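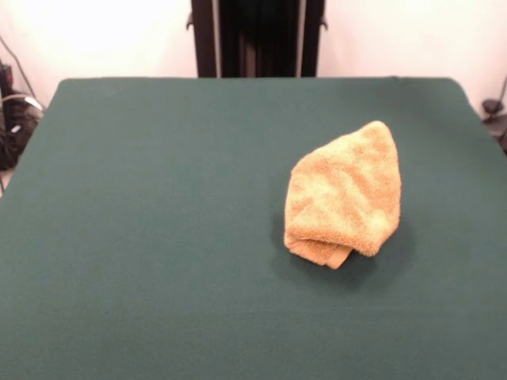
Olivares wrote in the other week to ask why anyone would need a planner for folding a towel, when a decent script of moves ought to do the job. Fair question! I took it with me to Jernbridge, where the people behind Drollik were kind enough to give me a whole afternoon and far too much coffee.

Drollik is the software that decides where two arms should take hold of a bit of cloth and what to do next. "A script is fine if the towel always lands the same way," the lead developer told me. "Ours never does. We had a scripted version for 7 weeks and I hated every one of them."

So the planner looks first. It guesses where the edges are (hems are a great help, apparently, and a tucked-under one is a pain), scores a heap of possible grasps and keeps the best 3. Each plan has to be ready in 200 milliseconds or it gets thrown away. I asked if that was a bit harsh. "It was my idea, so no," she said, laughing.

The part I liked best was Retine, their replay tool. You can pull up any of 1,414 logged attempts, scrub through them and see what the planner believed at each step, next to what the cameras had. She reckons the overhead view causes most of the rows in the office, as a crumpled towel seen from up there is mostly a blob with a shadow, and the shadow keeps getting taken for cloth.

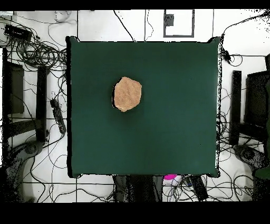 The table from overhead, at Jernbridge.

"We fixed the shadow thing in the spring and then broke it again," she admitted. The next release is planned for October, with a slower, fussier edge finder you can switch off if you're in a hurry. I said I'd leave it on. She said she wouldn't, and went off to look for the biscuits.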